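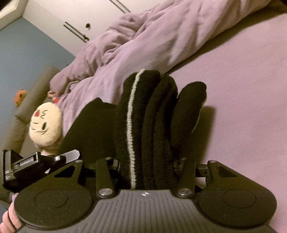
**Figure 1.** Black knitted item on a bed.

## 3.2 Shed and garage break-ins

The survey in Ollberg covered 151 households with a shed or detached garage. Of these, 40 reported at least one break-in during the study period, and 27 of that group said the door had been locked at the time. Padlocks were the most common form of security — usually fitted to a hasp with screws that could be reached from outside.

Bicycles and garden power tools made up most of the reported losses. Few households had kept a record of serial numbers, and several could not give the make of what was taken. Only 19 of the affected households made an insurance claim. The most frequent reason given for not claiming was that the excess was higher than the value of the goods.

Answers from Londden were collected in March with the same form, but the question on lighting was worded differently and the two sets are not combined in this section. Homes in Ollberg with a light over the shed door reported fewer break-ins, although many of these also had a side gate that locked. We cannot separate the two effects with the data we have. Reports to the police were not checked against the survey answers, so all counts rest on what householders told us.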